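Folding dress pants on the bed without ending up with extra creases

skunden3737
Posted June 30, 2021 in Laundry & Clothing
34 views

I have no ironing board set up in the bedroom, so I fold all my pants on the bed. Jeans are fine. My black dress pants are the problem. I get them into a stack with the waistband toward me, it looks neat enough, and by the time I want to wear them there is a line across each thigh and a second one near the knee.
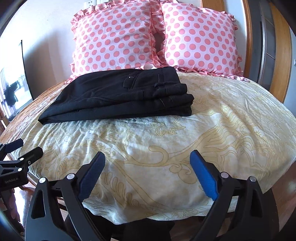
They go in a drawer with nine other pairs. I don't have closet space to hang them all. I bought the drawer unit from Flarndale in March and the drawers are shallow, so whatever I do has to stay pretty flat. Is it the number of folds or the way I start? I also wonder if a soft bed is just a bad place to do this.

Allia
Helpful: 9

Mostly the number of folds. Every layer you add makes a tighter bend in the ones inside it. Try this:

Close the zipper and button. Hold the pants upside down by the hems and line up the seams so the front crease falls where it should. Lay them down on one side, one leg on top of the other. Smooth from the waist to the hem with your palm, and do the pockets too, because a bunched pocket lining leaves a mark. Then fold once at the knee and stop. If the drawer is too short for that, fold in thirds with a rolled-up T-shirt inside each bend.

The bed is OK. Pull the bedspread tight first and push the pillows up to the far end so you have the whole middle to work with. A puffy comforter is harder, the cloth sinks into it and you smooth wrinkles in.
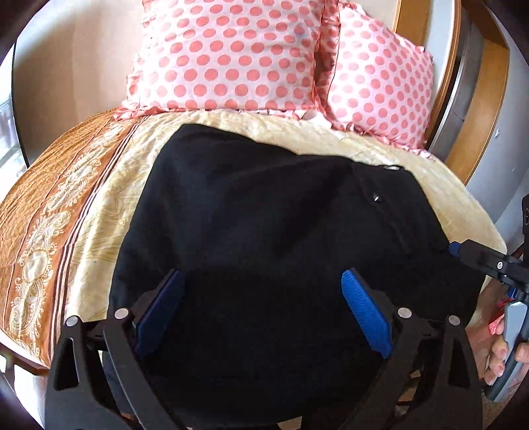
Black garment laid out flat on the bedspread, pillows at the far end.

With wool blends, let them hang over a chair for an hour after you take them out. Most light lines drop by themselves.

Bolger_3607

Just hang them. You can get five pairs on one of those tiered hangers.

skunden3737

Thanks Allia. I was folding in four, so that explains it. I measured the drawer and one fold at the knee won't fit, so I'll try thirds with the T-shirts. Bolger, the rod is full already.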